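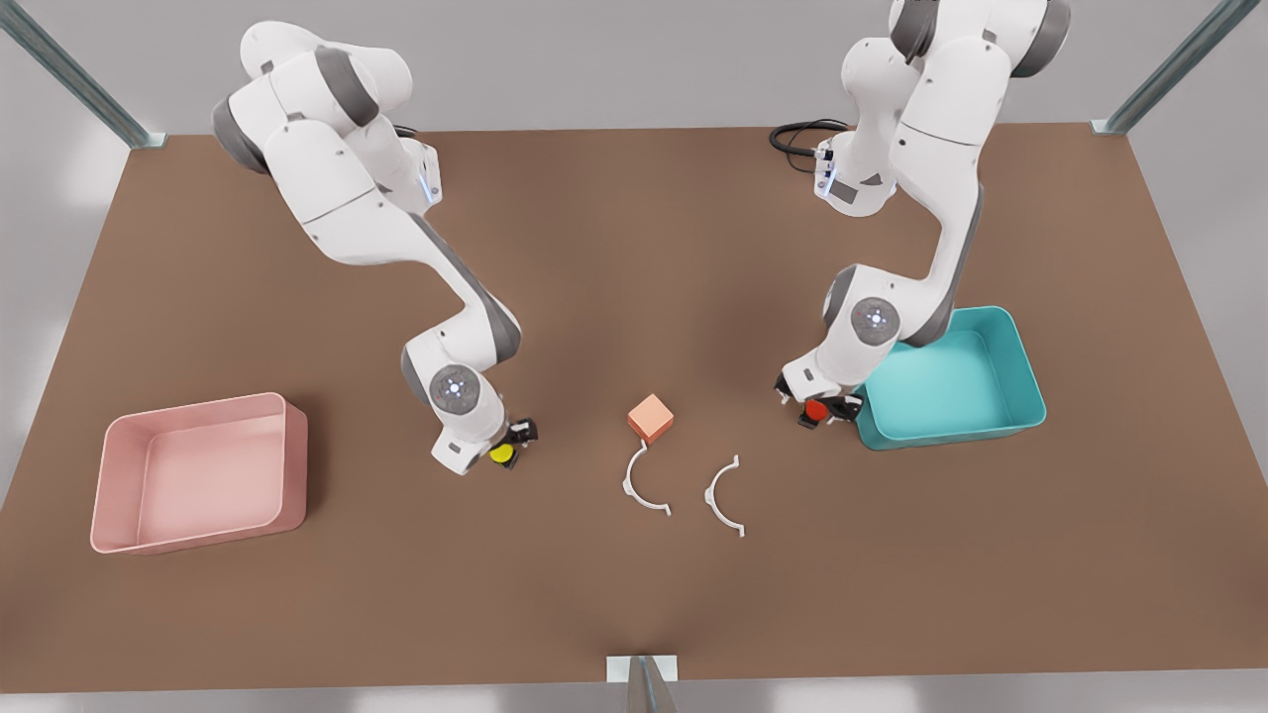

Prandmont Bus Users' Group: Minutes of the April Meeting

Search this site... Go

April
Posted by Viera Kratochvíl

In the chair: Matěj Vrabec. Minutes: Viera Kratochvíl. The meeting opened at 7.30 pm, a little late as the 18 was late.

1. Minutes of the last meeting

Agreed, with one correction. The last minutes said Salora had "promised" a shelter at the Prandmont turning circle. Matěj had gone back to the letter and the word used was "explore". The minutes have been changed to say "explore". There is still no shelter.

2. The new timetable

Salora's draft timetable was passed round. It's headed "A Better 18 for Everyone". Members were asked to find the better part and a fair amount of time was spent on this.

The draft takes out the last bus from Zundport on weekday evenings and moves the one before it earlier. Salora says the new pattern is more reliable. Viera said a bus that doesn't run can't be late, and asked whether the figures had been worked out that way. Matěj said he had put that question in writing and had been sent a leaflet.

Several members who work late shifts at Zundport hospital said they'd be left with a taxi or a lift. One had rung the helpline and been advised to "plan ahead".

Salora also says the change follows a passenger survey. The survey had 145 replies. The summary doesn't say which routes those people use, what day they were asked, or whether any of them had got on a bus after tea. It does say that most of them value punctuality. The meeting thought this a safe thing to say about passengers.

Action: Matěj to ask for the survey questions as they were put to people, and for the replies split by route. Viera to keep a copy of whatever comes back, leaflets included. 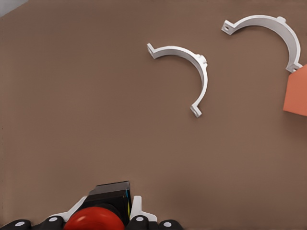 REPORTS

3. The Ziółkowski study

The council has paid Ziółkowski to look at bus travel in the villages. A short version has been put out and the full one is expected "in due course". Nobody present had been spoken to for it.

The short version says Prandmont would suit a bookable minibus. Matěj was not against the idea but wanted to know what happens when two people book for the same time in different directions. The study has a page on the app and nothing on this. It doesn't say what a person without a smartphone should do either, except that there would be "other channels".

It was pointed out that the last bookable scheme lasted 8 months. The study calls it a successful pilot. Members who had tried to use it remembered it differently, and one asked that the word "successful" be recorded here in quotation marks, which it now is.

Agreed to hold off any view until the full study is out. Two members wanted it noted that they already had a view.

4. Saturday service

The Saturday 18 has been turning round early at the crossroads when it's behind, leaving people to walk the rest of the way. 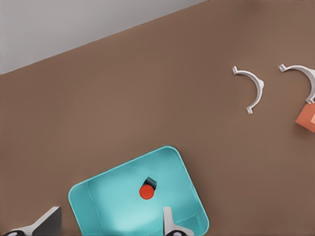

Salora's answer is that drivers are told to do this only in exceptional circumstances. The members who shop in Zundport on Saturday mornings said the circumstances had been exceptional for most of the winter. Viera has a form for noting the time and the stop when it happens, and asked that people fill it in on the day and not from memory, as the last lot were sent back for being too vague. Spare forms are at the library desk.

5. Any other business

The timetable case by the church still shows last year's times. Salora has been told twice. Matěj will tell them again.

A member asked whether writing to Salora had ever changed anything. Matěj mentioned the bin at the turning circle. It was thought the parish council had paid for that.

The meeting closed at 8.50 pm, in time for the last bus.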